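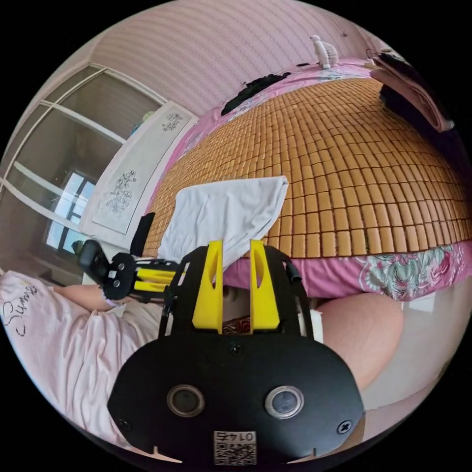 How much water does descaling a kettle take?

Enough to cover the heating element or base plate, with 50 g of citric acid dissolved in every 1000 ml.

Fill the kettle with cold water and bring it to the boil. Switch off at the wall, wait 2 minutes, then add the acid a spoonful at a time — it fizzes if tipped in at once. Leave for half an hour with the lid open.

Pour away and rinse. Boil a full kettle of fresh water and discard it, then do the same again. Any scale left on the spout filter comes off with an old toothbrush.

Do not use this method on bare aluminium. In hard water areas such as Lusberg, repeat every 2 months.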